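Wollik Watch Owners: Questions About the Move to Silia

Last updated Aug 5, 2026

Silia bought the Wollik watch business in March. Since then our help desk has been getting the same questions over and over, so the answers are collected on this page. It covers the Wollik One, the Wollik Round and the Wollik Kids band. If you own a Jirnov tracker, your account isn't affected and you can skip all of this.

Will my watch stop working?

No. The watch will keep telling time, counting steps, buzzing for calls and running any watch face already stored on it. Those functions live on the watch itself. What changes is the online side: sync, backups, the face store and voice replies.

When do the Wollik servers shut down?

Sync and backups stay up for 14 months from the date of the sale. The face store closes earlier, and new uploads from developers are already turned off. Voice replies were run by an outside company under a contract that Silia did not take over, so they ended with the sale.

Do I have to make a Silia account?

Only if you want your sleep and activity history to carry over. You can go on using the old Wollik login until sync ends. After that the phone app will still pair with the watch over Bluetooth, but it won't save anything online.

How do I move my history?

Open the Wollik app on your phone, go to Settings, then Account, then Move My Data. Sign in to Silia or make a new account when it asks. Leave the app open and the phone plugged in. Large histories can take several hours, and the progress bar sits at 65 percent for a long time while heart rate records are being converted. Leave it alone while it does this. If you force the app to close, the transfer starts over from the beginning.

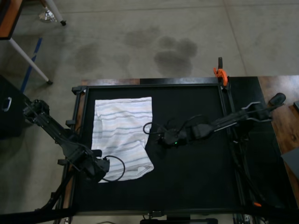

You'll get an email when the transfer is done. Check your spam folder before writing to us. The email comes from a Silia address, and some mail services don't recognize it yet.

I got error 403 during the transfer. What does it mean?

Your Wollik login has expired. Sign out of the Wollik app completely, sign back in, and start the transfer again. If you signed up years ago through a social network login, you need to set a regular password first. Use the Forgot Password link on the sign-in screen and enter the email address tied to that account.

What doesn't move over?

Custom alarms, watch face settings, and anything recorded by third-party apps. Running routes move, but the notes you typed on them don't. Friends lists don't move either — Silia has its own, and it works differently.

Can I get a copy of my data without giving it to Silia?

Yes. Choose Export in the same Account menu. You'll get a zip file with one spreadsheet per year. Most people can open these in any spreadsheet program. The Ranjbar app reads them directly, and several owners have told us it handles the sleep records well. We don't make Ranjbar and can't help with problems in it. 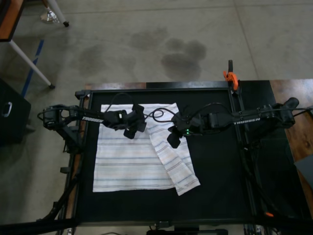 Exports are limited to one a day per account. The download link works for a week, and then you'll need to ask for a new one.

Is my warranty still good?

Silia is honoring warranties on watches bought from the Wollik store or from a listed dealer. The terms are the ones printed on your card. Watches bought secondhand were never covered, and that has not changed.

Repairs are a harder question. Silia did not take over the repair shop, and screens for the Wollik One are no longer made. If your One is under warranty and the screen fails, you'll be offered a Round or a refund of the price on your receipt. Please keep the receipt. A bank statement is accepted if it shows the store name.

Can I still buy straps and chargers?

While they last. The last count of magnetic chargers in the warehouse was 1,606, and no more are on order. Straps use a standard pin, so most third-party straps of the same width will fit the One and the Round. The Kids band has its own clasp and takes only Wollik straps.

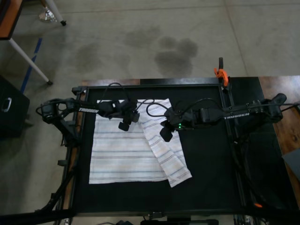

Page 2

What about my preorder for the Wollik Two?

The Two has been canceled. Everyone who preordered was charged a deposit, and all deposits are being returned to the original card. If that card has since been closed, contact your bank first. Banks can usually trace a refund sent to a closed account, and we can't send it a second time until the first one bounces.

The crowdfunding orders are handled separately. Backers should log in to the campaign page and confirm their mailing address and payment details there. We can't see those orders from our side.

I write apps for Wollik. What happens to them?

Apps already installed will keep running. The developer tools can still be downloaded, and the documentation will be left up in its present form. Silia has not said whether Wollik apps will ever run on its own watches, so please don't plan around it.

Apinya Ratanaporn, who ran developer support at Wollik, is still answering questions on the developer forum through the end of sync service. Post there instead of emailing her directly. The answers help other people, and her old address is going away. 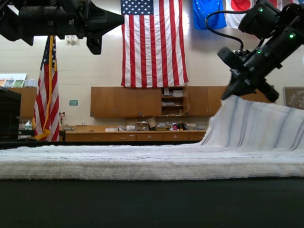 App owners with a paid listing will get a final payout once the face store has closed. Make sure the bank details in your developer profile are current. Balances too small to pay out under the old rules will be paid this time.

Will there be any more software updates?

One more is planned for the Round. It fixes the battery drain after a time zone change and lets the watch set its clock from the phone without a Wollik login. The One already has that second change in its current version. The Kids band gets nothing further.

My question isn't here.

Write to the help desk through the Contact form in the app. Include your watch model and the serial number from the back of the case. Replies are slower than they used to be, and sending a second message moves your ticket to the back of the line.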